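Print this page | E-mail this to a friend

Visitors' day at Jollden: "We teach it the boring things"

The kitchen at Jollden is on the first floor of an old printing works in Wostthorpe, and it is the first room that visitors ask to see. It has cupboards, a worktop and food on the shelves, like the kitchen of a small flat. In May the company opened its doors for one afternoon, and I was in the group which went in at 3 o'clock. We were 13 people, most of them from the town.

Our guide was Lacey Nuttall. She has worked at Jollden for two years and before that she was a school cook in Drullivlow. She told us this in the first minute, and she was a little proud of it.

"They wanted somebody who knows kitchens," she said. "The engineers are very clever, but they put the flour over the cooker. I moved it on my first morning."

Her work is to plan the tasks. She writes short lists, for example to take down a jar, put it back and close the door, and then people do these tasks many times while their movements are recorded. Later the recordings are used to train the robot. On a good day the team records 360 of such short tasks.

I asked if it is not very dull to do the same thing so often. She thought about this before she answered.

"It is dull if you try to be perfect. I tell the new people, please do it as you do it at home. If you take the jar with the left hand today and with the right hand tomorrow, good. The robot should see both."
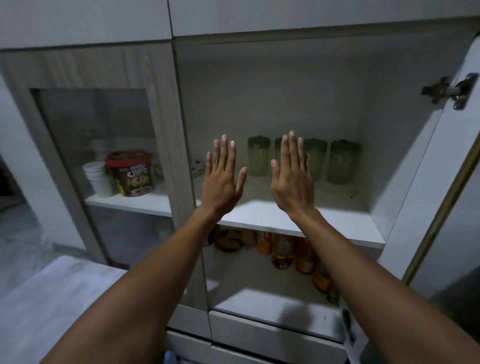 Why do you practise in a kitchen and not in a factory?

"A factory is tidy and every part has its place," said Khải Thân, who leads the small group of engineers. "In a home the sugar is in a different place each week. If the machine can manage a home, it will manage many other places also."

Mr Thân joined us after the tour of the kitchen, in the long room where the robot stands. He speaks quietly and the people at the back had to come closer. He grew up above his family's shop, and he said that he still thinks about shelves more than is healthy. The robot has a name, Lưu, which he chose himself. In Vietnamese the word can mean to keep or to save, and he liked it for a machine that puts things away.

We saw Lưu do three tasks. It took a tin from a low shelf and gave it to a girl in our group, who did not want to let go of her mother's hand and took it with the other one. Then it opened a cupboard door, slowly. The third task was to put a cup on a hook, and there it failed. The cup touched the hook, turned and came back down to the table. It tried again and failed again.

"Last week it was better," Mr Thân said. "But the hook is new. We changed it and it does not know the new one yet."

I liked that he did not try to hide this. A man beside me, who had worked many years in a bakery, asked what happens if the robot drops something made of glass. Mr Thân answered that it has dropped plenty of things. There is a dustpan in every room and everybody uses it, he too.

There were also questions about jobs. Ms Nuttall answered these, perhaps because she was expecting them. She said that her mother lives alone and cannot lift her arms over her shoulders any more, so everything in her kitchen now stands on the worktop.

"She has lost half of her cupboards," she said. "I am not thinking about factories when I come to work. I am thinking about her top shelf."

When could her mother have such a machine? Ms Nuttall looked to Mr Thân, and Mr Thân looked to the robot. He did not want to give a year. The company employs 16 people, he said, and it is still learning what is easy and what is hard. Doors are easier than he had expected. Plastic bags are much harder, and wet cloths he did not want to discuss.

At the end there was tea in the corridor. Jollden would like to hold another afternoon in the autumn, and places can be asked for at the front desk.

Print this page | E-mail this to a friend

We use cookies to improve your visit to our site. By continuing to read you agree to this. Accept | Read more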